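Caltirance Small Traders Forum
Stock, storage and post

Topic: Cardboard or steel for storing cards and prints?

kunari_prints
I sell greetings cards and small art prints under the name Kunari, mostly online with a few fairs in the run-up to Christmas. I've moved out of the spare bedroom into an upstairs room on the Rugemalira estate and I need to decide on storage before the September delivery from the printer.

At the moment I have more than 300 designs, most of them in packs. Everything at home was in shoe boxes and I lost a lot of time looking for things. My choice is between cardboard dividers, which are cheap and can go in the recycling if I move again, and proper steel shelving with trays. The room has grey carpet and one radiator, and faces north. I don't know yet what it is like in winter.

Does cardboard hold up, or will I be buying it all twice?

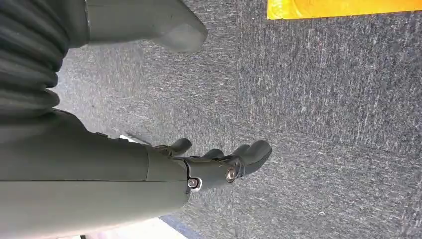
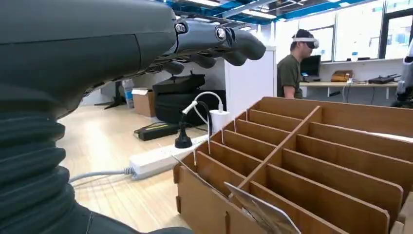
The floor in the first, cardboard organiser in the second.

Kerubo Mohamedi
Cardboard has been fine for me. I do notebooks and writing paper and my first set of dividers lasted four years in a room with an outside wall. What finished them off was me dragging full boxes in and out of the bottom row. The edges go soft and then the slots don't grip.

I would spend the money on a dehumidifier before steel. Damp gets at the stock long before it gets at the storage. Envelopes are the worst, the gum sticks and you only find out when a customer tells you.

slowpost
Disagree with this. I had cardboard and moved to Kindo steel bays, and I wish I'd done it at the start. It isn't really about how long it lasts. Paper is heavy. Once you put a full print run on a cardboard shelf it bows, and then the packs slide to the middle and the corners get knocked. You can't sell a print with a knocked corner at full price.

I paid £70 a bay second-hand from an office that was closing. Took me an evening to put up with a rubber mallet.

kunari_prints
Thanks both. The weight is something I hadn't thought through. The prints are A4 and A3 on heavy stock, but the cards are light. Would it be silly to do both?

Kerubo Mohamedi
No, I'd say that's the sensible way. Cards in cardboard, prints flat on something solid. Don't store A3 upright unless it's packed in tightly, it curls.

slowpost
If you're going to have steel in there anyway, why not just put everything on it? Two systems means two sets of labels and two places to look.

millpond
Because steel shelves are the wrong shape for cards. You end up with a deep shelf and a lot of little packs in tubs, and you have to take three tubs down to get to the one behind. Pigeonholes are much quicker for picking. I pick from pigeonholes and keep the overstock in boxes on shelving behind me. When a hole gets low I top it up.

On the labels point, mine all follow the same code. Letter for the row, number for the hole, and the overstock box has the same code written on the end in marker. I've not had a mix-up that I couldn't put down to being tired.

slowpost
Fair enough for cards. I only do prints and maps so I've not had to deal with tubs.

kunari_prints
How do people order the pigeonholes? At home I had them by occasion (birthday, new baby, thank you and so on) but some designs are blank inside and could go anywhere, and I kept changing my mind about where they lived.

millpond
By product code, in order, and forget what is on the front. It feels wrong for the first fortnight. The packing slip has the code on it so that's all you need to look at.

Kerubo Mohamedi
I tried it by code and went back. I put the best sellers at waist height, nearest the packing table, and the slow ones at the bottom. Seasonal stock goes in its own box from January onwards. It does mean moving things twice a year, but I walk less.

By occasion is only useful if customers are coming in to look.

paperandpeg
Another vote for best sellers at waist height. My knees are not what they were.

A question about the room itself. Did you ask the landlord what the floor will take? You said upstairs. A full bay of paper is a lot of weight on four small feet, and on carpet the feet sink in and the whole thing can lean. I put a board under each of mine.

kunari_prints
I haven't asked. I'll email the office this afternoon. The lease says "light storage and office use", which could mean anything.

slowpost
Definitely ask, and get the answer in writing. And fix the bays to the wall if they'll let you. Boards under the feet is good advice, I use offcuts of ply.

One thing I would say about carpet is that it holds dust and paper picks it up. Keep the bottom row off the floor if you can. I leave the lowest shelf empty apart from mailing tubes.

millpond
Vacuum before a delivery and not after. I did it the other way round once and had fluff in the cellophane bags.

kunari_prints
Office has replied. They're happy with shelving along the outside wall only, nothing in the middle of the room, and no drilling without asking first. They wouldn't give a figure for the weight, so I've asked again.

Plan for now is 4 steel bays for the prints and overstock, if the figure comes back all right, and cardboard for the cards. I'll sort by code to begin with and see if I can stand it. I've also ordered a cheap humidity meter.

Kerubo Mohamedi
Put the meter on the outside wall behind the stock, down low. Mine sat on the desk for a year telling me everything was lovely. I keep it under 55 per cent if I can and don't worry much below 60.

slowpost
Leave a hand's width between the bays and the wall as well, so the air can get round. That does make fixing them harder, but you can get longer brackets.

paperandpeg
Does anybody have a source for A3 board-backed envelopes that don't arrive bent? My usual place has stopped doing them.

millpond
Start a new thread for that one, paperandpeg, there are a few of us looking.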